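Stonholm Robotics Club: Spring Project Gallery
Posted 5/30/25
Home > Clubs > Robotics > Galleries

The spring project is finished for the year and the room has to be cleared before summer, so this page collects what we have. The club ran for 12 weeks with two sessions a week, open to any student who had completed the intro class in October. No experience with grippers was needed.

The task was folding and unfolding objects with two hand-held grippers. Each pair of students picked an object, wrote out the steps on a planning sheet, and then worked through them until both people could do it the same way. Recordings went into the shared Cluka folder at the end of every session. We closed the year with 776 recordings, counting the ones marked as incomplete.

Objects had to have at least one hinge or fold and fit on the table. Cloth was allowed after week 5. Rigid panels were harder than most of us expected — one panel moves and the next one follows it, so the second hand has to be ready before the first one lets go.

The Damgaard team wrote the labeling guide, and it is now the one everybody uses. It splits a fold into reach, hold, move and release. Earlier recordings were labeled with the old sheet and still need to be converted. Anyone who wants service hours over the summer can take a batch of those.

The Tomow team worked on the sorting script. It groups recordings by object and then by label, and it flags any file with a missing step. The script runs on the lab computers only. A version for laptops is planned for the fall.

Final presentations are limited to 8 minutes per pair, including questions. Bring your planning sheet and one recording you would do differently.

Hinged panels, two grippers

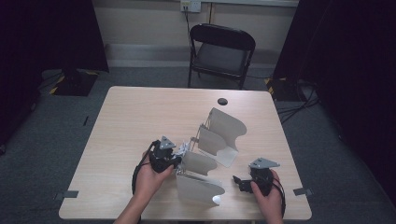 Planning sheets should be turned in with the final label list, stapled, with both partners' initials on the first page. Sign-up for fall opens when the new room schedule is posted. Returning members keep their folder logins, but new members will need to finish the safety form first.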